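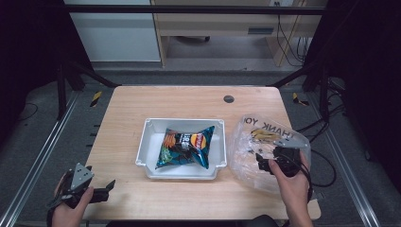
White tray on a light wood tabletop, with a bag of chips inside.

Leckie Shallow Tray, White

Item no. 563
Sold singly or in packs of 4 and 50

The Leckie is a general-purpose plastic tray for shops, canteens, school kitchens and stockrooms. It is made for Trornport by Sesisano and has been in our catalog longer than any other tray we carry. Most customers buy it for counter displays or for sorting small packaged goods before they go out on shelves.

The sides are low, so you can see and reach what is in the tray without tipping it. They flare out slightly toward the top, and empty trays nest inside each other for storage. Full trays should not be stacked. If you need a stacking tray, look at the Husoren range, which has straight walls and a reinforced rim.

Details

Material: food-safe polypropylene
Color: white
Finish: smooth inside, light texture on the base
Lid: not available
Use: dry and packaged goods, cutlery, stationery, small parts
Not for: ovens, microwaves or open flame

Cleaning

Wash by hand with warm water and dish soap, or put it on the top rack of a dishwasher. Scouring pads will dull the surface. Tomato sauce and curry can leave a stain on white plastic – a paste of baking soda left on overnight takes most of it off. Let trays dry fully before nesting them or they will stick together.

Labels

Paper labels stay on well but leave glue behind. For shelf prices we suggest the clip-on holders, sold in bags of 200. They fit the front edge and slide off by hand. The older style of holder with a metal spring does not fit this tray.

Ordering

Single trays and packs of 4 ship from stock. Packs of 50 come direct from Sesisano and take longer, so please order early if you are opening a new site. The warehouse is closed for inventory during the first week of July.

Unused trays can be returned in their original packaging. We do not take back single trays from an opened pack.

For school and canteen accounts, contact Krystyna Stępień. For questions about fit, replacements or mixed orders with Husoren trays, ask for Munther Khoury at the trade desk.

Also in this range: Leckie Deep Tray, Leckie Half Tray, clip-on label holders, tray rack for wall mounting

Page updated 14th December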